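The Working Surface: What Wears Out a Small Desk

A desk finish fails first where the forearms rest. On most home desks that is a band along the front edge, a hand's width deep, where skin oil, friction and warmth act on the same few square inches for several hours a day. The back of the desk may look new after ten years. The front can turn gummy in three.

Plosgate, a furniture refinishing shop that takes in a good deal of home office work, keeps a card on every piece it strips. The shop went back through its cards in April and pulled the ones for desks less than four feet wide. There were 286 of them. The largest group had come in for front-edge softening. Ring marks were next, followed by dents from things being set down hard, and only a small share showed sun damage. Structural repairs were rare.

Small desks do worse than large ones for a simple reason. The same load of objects and the same hours of use fall on less area. A lamp on a five-foot desk has one home. On a three-foot desk it gets pushed aside, and its base travels across the finish each time.

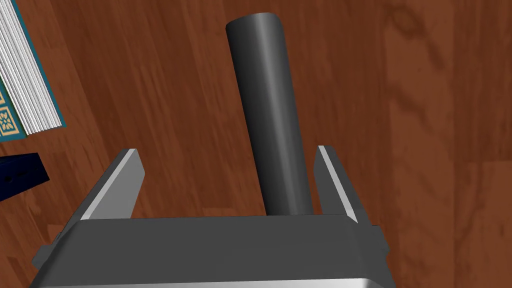

Parallel jaws, opened wide.

Contact pressure is the figure to watch. A flat base covered in felt spreads weight evenly and does little harm if the felt is clean. A base on four hard feet puts all of it on four points, and a light object on hard feet can mark a soft finish sooner than a heavy one on felt. Grit makes both cases worse. One grain under a felt pad will cut a line every time the pad is moved, and the pad keeps hold of the grain. Pads should be peeled off and replaced when they go dark, which on a desk in daily use is once a year.

Finishes fall into a few broad types. Lacquer dries fast, looks good and is easy to repair, but it softens under skin oil. Shellac marks with alcohol and with hot cups. Oil and wax finishes have almost no film to scratch; they also have almost no film to stop water, and need attention on a schedule that few owners keep. Two-part coatings hold up best at the front edge. When they do fail they have to be sanded back, often over the whole top, as new material will not melt into old.

Plosgate uses two products for most desk work. Lelar is a hard wax oil, applied thin and buffed. Onside is a two-part water-based coating that the shop sprays. The choice between them follows the use of the desk. For a writing desk with a few hours of light work a week, Lelar is enough, and the owner can renew it with a cloth. For a desk that carries a keyboard all day, the shop uses Onside on the top and front edge, and leaves the legs in whatever finish they came with.

Thickness matters more than most owners expect. Two coats of Onside are standard. A third adds little wear life and tends to show as a faint haze over dark woods. The coating is dry to the touch within hours, but the shop holds each top for 5 days before anything is placed on it, and asks that desk pads stay off for longer. A pad laid on a young finish traps solvent and water, and leaves its own outline.

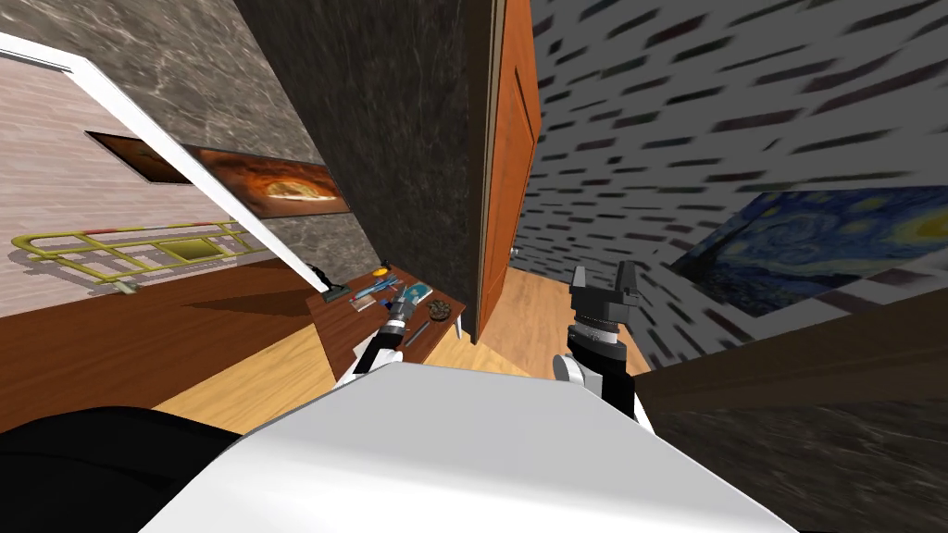

A small desk with a reddish-brown top and several small objects on it.

Figurines, paperweights and other things that stay put cause a separate problem. Rubber and soft vinyl contain plasticizers, which migrate into lacquer and leave a sticky print that cleaning does not remove. Cork is safe. So is plain felt with a stable adhesive. Clear silicone dots are usually safe on two-part coatings and less certain on lacquer - test one on the underside for a month first.

Color also changes beneath objects that are never moved. Cherry darkens in light, walnut grows paler, and stained tops fade toward the color of the wood below the stain. Shifting things a few inches every season evens this out, at no cost.

Cleaning is where good finishes get spoiled. A damp cloth with a drop of dish soap removes skin oil, and should be followed by a dry one. Spray polishes that contain silicone add shine for a week and make later repair difficult, as fresh finish pulls away from any trace left in the grain. Plosgate charges extra for tops that have been treated this way.

Full refinishing is seldom cheap. The highest bill in the shop's desk cards was $2,125, for a veneered piece from the Milošević workshop with a lifted front edge and three old coats to remove. Edge-only repairs on lacquer cost a fraction of that if they are caught while the finish is still only soft. The test is to press a thumbnail lightly into the front band, then into a spot near the back. If the front takes a mark and the back does not, the finish has started to go.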